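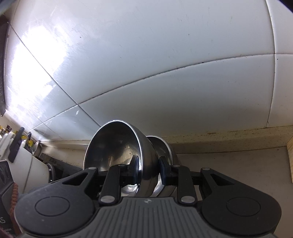 Stainless steel bowls at the worktop, against the white tiles.

Bidholm shared kitchen: bowls, washing up and storage
Frequently asked questions

Which bowls can I use?
Any of the stainless steel bowls on the open shelf are for general use. Bowls with a blue sticker underneath belong to the Friday baking group and should be left where they are.

What sizes do you have?
The everyday bowls come in small, medium and large. The largest holds 4 litres and is big enough for a double batch of bread dough. If you need something bigger, ask at the desk when you book.

Two bowls are stuck together. How do I get them apart?
Stand them in a few centimetres of hot water and put some cold water in the inner bowl. Leave them for a minute, then twist gently. A drop of washing-up liquid around the rim also helps. Please don't lever them apart with a knife, as this bends the rim and scratches the finish.

How should the bowls be stacked?
Dry them fully, then nest them with the largest at the bottom. Keep each stack to one size range and no more than 10 bowls high. Mixing bowls and serving bowls have different rims and will jam if stacked together.

Can they go in the dishwasher?
Yes. Tip them on their sides so the water drains out, and leave a gap between them. The full cycle takes 30 minutes. Take them out once it finishes and wipe them, or you will get water spots.

How do I remove water spots and cloudy marks?
Wipe the bowl with a cloth dipped in white vinegar, rinse and dry. For rainbow-coloured marks do the same but leave the vinegar on for a few minutes first. Do not use bleach or wire wool.

Can I put a steel bowl in the microwave?
No. Use the glass bowls in the cupboard next to the fridge. A steel bowl can be set over a pan of simmering water for melting chocolate, but use a cloth to lift it off.

Can I leave food in a bowl overnight?
Covered and labelled food may stay in the fridge until 10 the next morning. Salty or acidic food, such as brine or tomato sauce, should be moved to a plastic tub.

What if a bowl is dented?
Small dents don't matter. If the rim is sharp or split, put the bowl in the crate under the sink and write it in the kitchen book.

Where can I buy the same ones?
The everyday bowls are from the Cuvard range. We order them through Todimico, item 504, and they are sold singly.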